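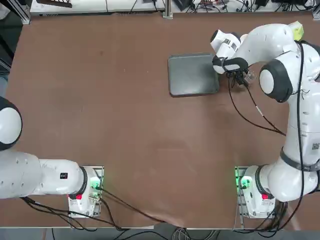
What is the best way to keep small things from getting lost on a big table?
Put a tray on it, and give every small thing a place in the tray before you start work.

The idea is old, and most people who repair things or sew for a living picked it up early. At Clonlow, a repair shop in the town of Edero, every table has at least one. They are dark, rectangular and shallow, and they stay put through the day while the work moves around them. Screws go in, along with clear caps, lens covers and the little plastic feet that fall off radios. The shop took in 1,890 jobs last year, and most of them came apart into pieces smaller than a thumbnail.

Clear parts are the hard ones. A steel screw shows up on nearly any surface, but a transparent cap on a pale table can sit in plain sight for an hour. Clonlow moved to reddish-brown tops for this reason and keeps the trays dark gray. A clear piece still doesn't stand out much against either one, but its edges catch the light, and that is usually enough. The shop also hung its lamps lower and off to one side. That did more for the clear parts than a brighter bulb had.

The tabletops themselves are nothing special. They get scuffed, and after a couple of years there are light patches where hands and elbows rest. Some covers wrinkle. A small wrinkle can be lived with if the tray sits away from it. A tray set on a ridge will rock, and a rocking tray sends round parts to the floor.

Size matters more than people expect. A tray that is too big fills up with pencils, receipts and somebody's lunch fork. Admasu, a housewares store across the street from the shop, carries 13 kinds and sells far more of the small ones. Depth is worth a look too. Fingers have to reach the bottom without tipping anything, so a low rim is better for tiny parts. A high rim suits things that roll.

The same habit works at home. A kitchen table used for models or mending can take one tray at the far side, a forearm's reach away, so sleeves don't drag through it. Set each piece down next to the last one and leave a gap. Anything dropped in a heap has to be sorted again later. At the end of the evening the whole tray can go on a shelf as it is, with the job half done.

The sewing room at Uratine, a costume workshop north of Edero, goes one step further. It has 40 trays and a rack to hold them, one for each costume in progress. In December, when the holiday shows are being dressed, the rack is full - and the trays that don't fit go under the cutting table. One cape last winter had 532 glass beads, all sewn on by hand out of a single tray. The spares are still in it.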